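Dridia 双腕セル 安全点検表(作業開始前・月次共通)
対象:Nidau 作業室、黒幕ブース内の卓上アーム左右
点検者:Ebbe Isaksson
実施:4月、午前の作業前

判定は「良」「要観察」「要処置」で記入する。該当しない項目は「—」とし、空欄で残さない。コメント欄には見た事実を先に書き、推測は後ろに分けて書くこと。

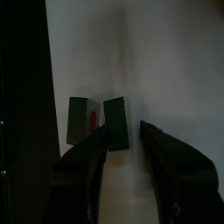
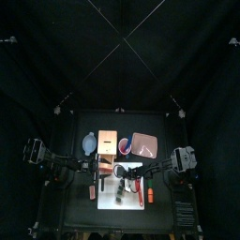 1枚目:グリッパの指とブロック。2枚目:作業台と左右のアーム。

## 1. ブースと周囲

- [x] 1-1 幕が壁から外れていない、たるみがアームの届く範囲に入っていない ― 良
- [x] 1-2 幕の裾が通路側に出ていない ― 良
- [ ] 1-3 上部のケーブルに張りがあり、アームを最も高い姿勢にしても触れない ― 要観察
- [x] 1-4 左右の壁のクランプに緩みがない ― 良
- [x] 1-5 ブース入口の立入表示が読める ― 良

コメント:
1-3は、天井側で交差している明るい色のケーブルについて。左アームを手動で最も高い姿勢にしたときは余裕があった。右アームは途中までしか上げていないので、判定は要観察のままとする。次回は右も最上位まで確認する。確認は低速で、必ず2人で行うこと。

1-4は手で軽くひねって動かないことを見ただけで、締付の数値は取っていない。数値を取る方法が手順書に書かれていない。改訂の要望に入れた。

1-5の表示は日本語のみ。Nokville から来る作業者がいる期間は英語版を並べて掲示する。

## 2. 非常停止と電源

- [x] 2-1 非常停止ボタンに手が届く。前に物が置かれていない ― 良
- [x] 2-2 押下で左右両方のアームが停止する ― 良
- [x] 2-3 ボタンを戻しただけでは動き出さない(再起動操作が別に必要) ― 良
- [x] 2-4 停止時にアームが急に落ちない ― 良
- [ ] 2-5 電源ケーブルの被覆に傷がない ― 要処置
- [x] 2-6 状態表示灯が点灯し、色の意味が手順書と合っている ― 良

コメント:
2-2は左だけ動作中、右だけ動作中、両方動作中の順に試した。片方しか動かしていないときの試験を省く人がいるが、省かないこと。停止の試験は低速で行い、通常速度での試験は担当者が立ち会う日にまとめる。

2-4について、無通電時の保持は機種の仕様に左右される。この点検では「低い姿勢から停止させ、指先が台に当たらないか」を見ている。高い姿勢からの試験はこの表の範囲外。

2-5は、ブースの外で電源ケーブルが机の脚に当たっている箇所の被覆が白く擦れている。芯線は見えない。保護チューブを巻くまで通電したままの離席は禁止とした。交換部品は Figueroa に手配済み、到着は未確認。

2-6は左アームの根元付近の青い表示灯を含む。ブース内が暗いので灯り自体は見やすいが、角度によっては隠れる。立ち位置を変えて見ること。

## 3. アーム本体

- [x] 3-1 関節のカバーに割れ、浮きがない ― 良
- [x] 3-2 取付部に緩みがない ― 良
- [x] 3-3 動作中に異音がない ― 良
- [x] 3-4 左右のアームが互いの作業域に入るときの順番がプログラムで決められている ― 良
- [ ] 3-5 ソフトウェア上の動作範囲の制限が有効になっている ― 要観察
- [x] 3-6 手動操作時の速度が通常の4分の1以下に設定されている ― 良

コメント:
3-4は設定画面で確認し、実際に中央で交差する動作を一度流した。右が先、左が後の順で、待機位置も合っていた。遠隔操作でアームを動かす場合はこの制御が効かない。操作者どうしの声かけで代用しているのが現状で、これを「良」と書いてよいかは意見が分かれると思う。今回は自動運転についての判定とし、遠隔操作の分は6章に書いた。

3-5は制限値が有効であることまでは見た。ただし値が最後に変更された理由が記録にない。変更した人は変更票に一行でよいので残してください。

## 4. グリッパ

- [x] 4-1 指の先端に欠け、ひびがない ― 良
- [x] 4-2 指の取付ねじに緩み、脱落がない ― 良
- [x] 4-3 開閉の途中で引っ掛かりがない ― 良
- [x] 4-4 把持力の設定が対象物に合っている ― 良
- [ ] 4-5 手首側カメラの視野が確保され、配線が指の動きに触れない ― 要観察

コメント:
4-1と4-2は、電源を切ってから懐中電灯を当てて見る。指が黒いため、室内の明かりだけでは細いひびを見落とす。ねじは目視の後に工具を当てて確かめること。目視だけで「良」にしない。

4-4の把持試験には濃い緑の小さなブロックを使う。小さい物は指先だけで挟む形になりやすく、強く握ると弾き出す。設定を上げて解決しようとせず、挟む位置を直すほうを先に試す。飛んだ物を目で追って幕の中に手を入れるのが、このセルで一番起こりやすい事故だと考えている。

4-5は配線の固定バンドが一つ緩かったので締め直した。締め直した直後は問題ないが、次回も見る。レンズの拭き取りは電源を切ってから行う。

## 5. 作業台と置かれている物

- [x] 5-1 台の縁の金具に浮きがない ― 良
- [x] 5-2 作業に使わない物が台上にない ― 良
- [ ] 5-3 柄のある道具が台の縁から突き出していない ― 要観察
- [x] 5-4 刃物、ガラス製品がない ― 良
- [x] 5-5 容器に液体が入っていない ― 良
- [x] 5-6 白い板が手で押してもずれない ― 良
- [x] 5-7 台の右端のパネルが固定されている ― 良

コメント:
5-2は当日の物品リストとの照合で行う。計量カップ、木製の箱、ピンクの縁のカップ、四角いトレー、白い板とその上の道具類、マーカーなど、全部がリストにあることを確認した。リストにない物は、小さくても台から下ろす。

5-3は赤い柄の道具について。点検した時点では白い板の上に収まっていたが、斜めに置くと動作の途中で向きが変わることがある。置き直しは必ず停止操作の後に行う。「一瞬だから」で手を入れないこと。

5-4のリストには道具の先端の形も書くようにしてほしい。「道具」とだけ書かれていると、先が尖っているかどうかを点検者が毎回その場で判断することになる。

5-7の右端の黒いパネルには白い文字が並んでいる。文字が汚れで読めなくなったら拭く。溶剤は使わない。

## 6. 人の作業

- [x] 6-1 操作者と補助者の役割が作業前に決まっている ― 良
- [x] 6-2 動作中にブース内へ手や頭を入れていない ― 良
- [ ] 6-3 物の並べ替えのたびに停止操作をしている ― 要処置
- [x] 6-4 袖口、名札、長い髪がまとめられている ― 良
- [x] 6-5 連続作業の後に休憩を取っている ― 良
- [ ] 6-6 遠隔操作時の声かけの文言が統一されている ― 要処置

コメント:
6-3は、点検前に見ていた範囲で、アームが待機姿勢に入っただけの状態で並べ替えをした例が一度あった。待機は停止ではない。次の指令が来れば動く。その場で作業者に伝え、朝の打合せでも全員に説明した。責任を問うための記録ではないので、気づいた人は今後も書いてください。

6-6は「入ります」「止めます」「動かします」の3語に決める案を出した。返事があるまで次の操作をしない。返事は「はい」ではなく同じ言葉を繰り返す。試行して問題がなければ手順書に入れる。

## 7. 記録

- [x] 7-1 前回の「要処置」がすべて閉じている ― 良
- [x] 7-2 繰り返し動作100回ごとの目視確認が記録されている ― 良
- [ ] 7-3 物品リストが最新版である ― 要観察
- [x] 7-4 緊急連絡先が掲示されている ― 良

コメント:
7-2は記入漏れなし。ただし備考がすべて「異常なし」なので、何を見たのかが分からない。指先、配線、ケーブルの三か所は個別に書く欄を作る。

7-3はリストの版番号が紙とファイルで違っていた。内容の差はトレーの呼び方だけだった。紙のほうを差し替える。

## 未処置の一覧

| 項目 | 内容 | 担当 | 状態 |
|---|---|---|---|
| 2-5 | 電源ケーブルの保護と交換 | Figueroa | 部品待ち |
| 6-3 | 停止操作の徹底 | 作業者全員 | 説明済み、次回確認 |
| 6-6 | 声かけの文言 | Isaksson | 試行前 |
| 1-3 | 右アーム最上位での確認 | Isaksson | 次回 |
| 3-5 | 制限値の変更理由 | 設定担当 | 照会中 |
| 4-5 | カメラ配線の固定 | Isaksson | 締め直し済み、次回確認 |
| 5-3 | 道具の置き方 | 補助者 | 継続 |
| 7-3 | リストの版 | 補助者 | 差替え中 |

運転の可否:条件付きで可。2-5が閉じるまで無人運転は行わない。

署名:Ebbe Isaksson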